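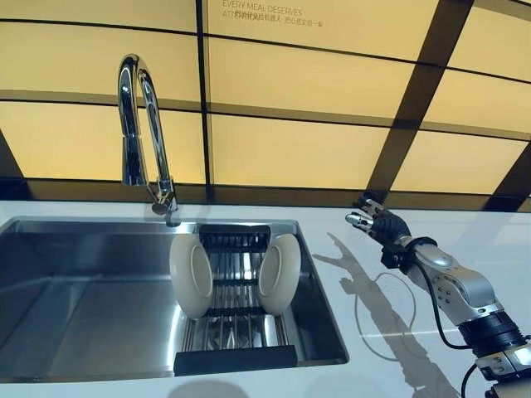 Page 3 of 7

Robotics club > Build and test > Dish task, rack to counter

osska_bench
Right, where we'd got to. Two bowls on edge in the black rack, rack in the right side of the sink, left side clear. Hand starts open, off to the right. Same start for every run from now on please, I've written it on the whiteboard.
118 runs logged so far, 82 good. Good meaning bowl ends up on the counter right way up and still in one piece. Not fast enough but we can live with that for now.
Worst by miles is the right hand bowl. Fingers go in, thumb catches the rack rod, whole rack shifts. Ideas?

gromo77
Is the start pose not just too far back? If the hand's up by the wall end it has to come all the way over and down and the wrist is already bent by then. Start it lower.

osska_bench
Tried lower. Elbow gets too near the counter.

tinfoil_hat_stand
82 out of 118 isn't bad?? Last year's lot never got past sponges

Meijer_B
Depends what you call good. I went through the log last night and there's runs marked good where the rack moved a fair bit. If the rack moves the second bowl isn't where we said it was. I'd score those as fails and then you're at 69.

osska_bench
Rules say bowl on counter. Doesnt say rack can't move.

Meijer_B
Rules also say "without disturbing other items". Page two of the task sheet.

gromo77
He's got you there

osska_bench
Other items = the other bowl. Rack is furniture

Meijer_B
Rack is not furniture. Rack is a thing you can pick up with one hand.

wouter_j
Wouter Jansen here, I wrote the task sheet so blame me. I meant anything that isn't the bowl being moved. Rack included. Small slide is fine if the other bowl stays standing. I'll reword it before Saturday.
Until then log both — one column for bowl, one for rack. Costs you nothing.

osska_bench
Fine. 69 then. Grumpily.

pip_dresteck
New here, joined in November, probably a daft question. Why lift from the side at all? Those bowls face each other with a gap between. Could you not put two fingers down in the gap, thumb on the outside of the bowl, pinch the rim and go straight up?

gromo77
Not daft. Gap looks ok to me but you've got fingers going between both bowls and the tips are fat. Knock the left one and thats a fail under the new rule.

pip_dresteck
Only if you go in the middle of the gap though. Go in hugging the right bowl

Meijer_B
Left one leans a bit as well, so whatever room there is isn't even top to bottom. Worth measuring before anyone argues further. Is there a ruler in that drawer or did it walk off again

tinfoil_hat_stand
It walked off again

osska_bench
I like the pinch. What worries me is slip. Matt finish on those bowls, you'd think it'd be grippy but the fingertips are those silver segment things and we've had drops on the side grip already. Would want sleeves on the tips.

gromo77
No sleeves. We agreed no changes to the hand this term, otherwise none of the old runs compare.

osska_bench
We agreed that when we thought the old runs were good!!

gromo77
Still agreed it.

wouter_j
Do 20 runs with the pinch, bare fingers, right bowl only. If it slips more than the side grip, then come back and talk about sleeves. Dont mix them.

lamp_and_ladder
Can I bring up the lighting again. The wall behind the sink is one big glowing thing and the tap is chrome. Every time the tracker loses the bowl edge I look at the picture and there's yellow streaks all over the tap and the arm shadow right across the counter. Turn the wall down and I bet you get half your misses back.

Meijer_B
Misses are thumb on rod. Tracker has the bowl fine in those.

lamp_and_ladder
In the ones I looked at it doesn't.

Meijer_B
Which ones? Put the run numbers up.

lamp_and_ladder
Will do tonight, on my phone

osska_bench
Wall stays on for the demo anyway so we need it working with the wall on. Could do one batch off just to see.

pip_dresteck
Also the grey cable lying on the counter, is that staying there? Its left of the arm, sort of where I'd want to put a bowl down

gromo77
Tape it along the back. I'll bring some.

wouter_j
Good spot. Add it to the setup list, Pip.

pip_dresteck
Added. Also put "rack pushed to the right" on there, hope thats ok

osska_bench
Did six of the pinch before they locked up. Four clean, one slip, one where the hand stopped half way down and I hit the button. Rack didn't budge on any. Rest on Saturday, doors are 10 if anyone wants to do the logging so I dont have to.

Meijer_B
I'll log. Two columns.

Go to page 4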